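Blog > Odds and ends > Jury service

Two weeks on jury service, and what I'd tell you before yours

20th April

So the brown envelope came in March, and I did what everybody does, which is put it behind the toaster and hope. Then Aniela found it and read it out to me in her best court voice, and that was that. I filled in the form, and a few weeks later I was on the 55 bus into Jindthorpe with a sandwich and a book I'd been meaning to read for ages.

I can't tell you anything about what was said in the jury room, and I won't, so please stop asking me, Tadeusz! But I can tell you about the rest of it, because I went in knowing nothing except what I'd picked up from the telly.

First thing: the waiting. There is so much waiting. You sit in a big room with a lot of other people and one very slow drinks machine, and every so often an usher comes in and reads out names. I was juror number 64 on the list, and I got called and sent back again 2 times before I got anywhere near a trial. The chap next to me had brought a crossword book and finished most of it. I got through all of mine (the book, I mean, I'm hopeless at crosswords) and had to borrow a thriller off the shelf with its last chapter missing.

When I did get picked, it all went very quick. You stand up, you read the oath off a card, and suddenly you're sat there in the jury box with a pencil and everyone being terribly polite to you. My voice went all squeaky on the oath. I'd practised it in the bath as well.

The judge was much kinder than I expected and explained things in plain words. The barristers less so, although one of them had a lovely speaking voice and I could have listened to him read out a bus timetable.

Get your receipts together for expenses. Travel and lunch are covered up to a limit, and loss of earnings needs a form from your employer, so hand it over early. Dinesh in our payroll took ages with mine and I had to chase him.

You also go home with your head full and you can't talk about it, which I found harder than I'd thought. I mostly pottered about the kitchen with the radio on and washed things that were clean already.
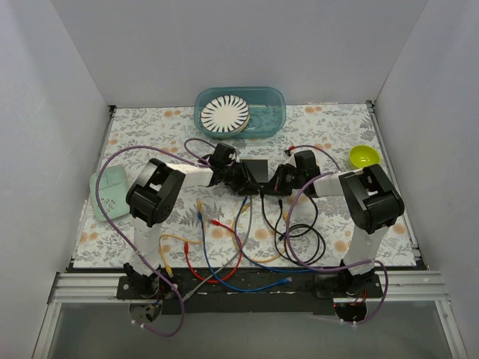

The sunburst plate in the teal tub

Would I do it again? Yes, I think I would. I came out thinking better of the whole business than when I went in - slow, a bit shabby round the edges, but people were really trying to get it right. Weronika has just had her letter for Hoveck, so she's getting my spare pencils and a very long phone call tonight.

2 comments
Share this post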